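Can Machines Do the Chores Yet? Report on Our Term Project
Trudy McPhee and Lalit Nishad
Submitted 25 February 2020

When we first sat down to pick a topic, Lalit wanted to do folding shirts and I (Trudy) wanted to do loading a dishwasher, and our advisor kindly let us talk ourselves out of both over the course of one very long lunch. What we settled on sounds a lot smaller: the little jobs a person does while walking through a house or closing up a shop. Turning off a light, pushing a drawer shut, pressing a button on a wall. My grandmother has arthritis and has been asking me for years when a machine will do those for her, so I had a personal interest in the answer.

Our arm is called Janine, after the lady at the front desk who signed for the crate. The software that plans her movements is Skarkex, which last year's group left us in pretty good shape, and the practice apartment on the second floor is known to everybody in the building as Stumisar, for reasons lost to history. We started setting up in August and lost most of that month to cables.

We gave Janine two chores. The first was closing a kitchen drawer that had been left open a hand's width, and she managed it in 100 tries out of 100, which made us very happy and a little suspicious, so we moved the drawer farther away and she still did fine. The second was touching a small plate on the wall at a chosen spot and backing off again without scraping the paint. There she managed 57 out of 100, and we spent the rest of the term trying to understand why two jobs that look so alike to a person came out so far apart.
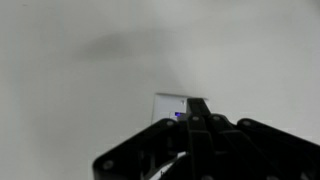

Why is a wall plate harder for a robot than a drawer?
A drawer front is wide and gives way when pushed, so a small error in aim hardly matters, while a plate is small, stays put, and asks the arm to stop at the right depth.

Once we understood that, we slowed down the last stretch of the reach and had the arm look again before the final move. That brought the wall task up to 70 out of 100, with the lamps left alone and the base parked in the same place. Most of the misses that remained were low, and we believe (though we ran out of weeks to prove it) that the arm sags a bit when it's stretched out. Lalit would like it noted that he said so back in the fall!

We also tried the chores ourselves with a stopwatch, and so did Dixit from the lab next door, who was a very good sport. All three of us were much quicker than Janine, and none of us had to think about it. For a shop that closes once a night, a slow machine might be perfectly all right. For my grandmother, waiting on a machine that misses three times out of ten would be worse than getting up.

So our answer is that some chores are ready and some are close, and the size of the chore is a poor guide to which is which. Next year's group should start with the sagging, and should please label the cables before they unplug anything. The settings are written in the green notebook on the shelf over the printer.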